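Bench notebook, Kendum shop
April
Wooden table, loose cables. Job 2717, continued.

09:40. Picking up from the last entry. The table job was left at "leads pulled, not sorted." Nothing has been labeled yet. The Hedent tags came in, but the roll is the wide one and the flag is too long for thin cable. It folds over on itself and the adhesive catches the jacket. Trimmed the flag to half width with scissors. Acceptable. Would not order this width again.

Rule for this pass: a cable gets picked up once, followed by hand from end to end, checked, tagged, coiled and put in a bin. No sorting by eye into piles first. Last time the piles were by color, and everything black ended up in one pile, so the sort told us nothing.

Before touching a tangle, find a free end. Pull slack toward the middle of the knot, then lift the end out over the top. Pulling on the connector tightens the inner loops and puts the load where the jacket meets the plug shell. Two of the leads in the reject bin from March have that exact damage: jacket backed out of the shell, shield visible.

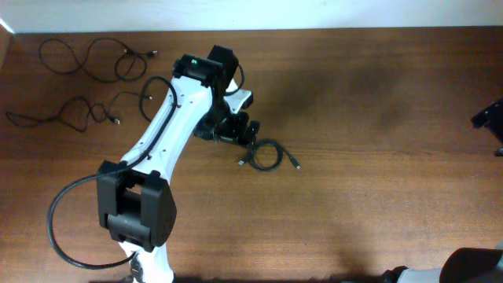

Thin cable is slower to clear than thick. It has enough memory to hold a bend from storage but not enough stiffness to push back through a loop, so each loop has to be opened by hand. The thick power cable is easier. Hold it at one end, let it hang off the edge of the table and the twist mostly runs out.

10:15. Coil diameter. Old habit in the shop is to wind short leads around three fingers and tuck the tail. Stopped doing that. The bend is too tight at the tuck and the lead springs into a figure eight as soon as it is put down. Current practice is a flat hand, over-under, hook and loop tie at one point only, both ends left out by a finger length. For anything longer than 700 mm, use the forearm peg on the side of the shelf.

Tried Stendura sleeve on one power lead to see if it helps keep the pair together. It does, but the sleeve frays when cut cold and has to be sealed with the hot knife. Not worth it for leads that get swapped. Keep it for fixed runs.
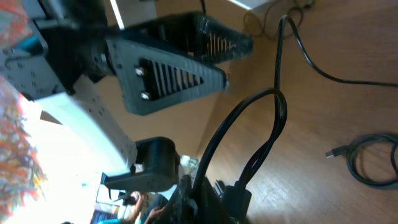 Right side of table: coiled USB cable, tip to the left. Thin brown tangle farther up, not yet started.

10:50. Continuity and resistance. Four-wire on the meter, probes zeroed at the clips, supply pair only. Flexed each lead by hand near both connectors while watching the reading.

Reference lead, known good: 52 milliohms, steady under flex.
Short USB lead from the tray: same as the reference within what the last digit is worth.
Second USB lead, same length, worn print on the jacket: 91 milliohms at rest, jumps when bent near the shell. Rejected. Cut one end off so it does not drift back into stock.

Noted for whoever runs this next: the clip leads themselves add a visible offset if the zero is done with the clips open on the mat. Short them together on the same pin first, then zero. Lost a good part of the first half hour to this.

Data pair not measured. The adapter board for that is missing its header. If a lead passes on the supply pair and still drops out in use, write the tag number on the whiteboard and do not put it back in the bin.

11:30. Connector condition. Wiped metal shells with isopropyl on a lint-free swab. Brown residue on several swabs, probably old adhesive from the previous labels. Barrel plugs checked for a loose sleeve by turning the tip between finger and thumb. One was loose and went to the repair tray. A barrel plug with play in it can pass the resistance check on the bench and still fail in the socket, so both checks are needed.

Table surface: wood, finish sound where I could check it, faint tack from old tape in one spot along the near edge. Cleaned the spot with the same isopropyl, light pressure, one pass. Do not soak it. The finish hazes if the solvent sits.

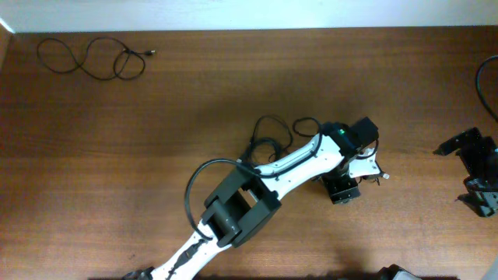
Parking a cable on the table is where most of the tangling starts. If a lead is laid down in overlapping loops, the next one gets dropped on top and the ends are lost in between. The thin one at the upper left is in several loose loops like this, but its small plug points to the right, so it can be started from that end without lifting the whole coil. The tangle higher up beside the black wrist housing is a different matter. Its loops rise behind the upper link, and it should be traced in place before anything is pulled.

Working position for parked leads from now on: back edge of the table, ends toward the operator, one lead deep. If there is no room, stop and tag what is already there.

12:10. Bins. The Bako bins stack, but the front lip is too low for coiled cable and the loops hang out over it. Cut a cardboard insert for the bottom bin as a trial. The insert holds the coils upright so the tag can be read without taking anything out. Height looks right for the short leads. The power leads need the deeper bin and no insert.

Bin order, top to bottom:
USB, short
USB, long
Barrel power
Unidentified, tested
Repair

"Unidentified, tested" is for leads that measure fine but whose mating part is not known. It gets emptied at the end of the month whether or not anybody has claimed the contents.

Tag format is type, length in mm, resistance, initials. No dates on the tag. The ink rubs off before the date matters and the log sheet has it anyway. Write on the tag before sticking it, since the marker skips on a curved surface.
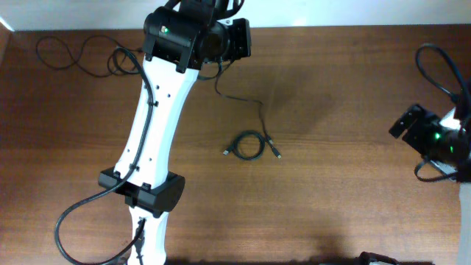 Open items

Order narrow Hedent tags. Same adhesive, half the flag width.
Header for the adapter board, then run the data pairs.
Brown thin cable: untangle, identify, test. Not to be mixed with the black.
Make the second cardboard insert if the first survives a week of use.
Loose barrel plug: cut back and fit a new one. Check polarity against the supply label before closing the shell.
Ask whether the long USB leads can go on the peg permanently. The bin is tight for them and they come out with a set.

13:05. Stopped here. Meter off, clip leads back on the hook, log sheet in the front pocket of the binder.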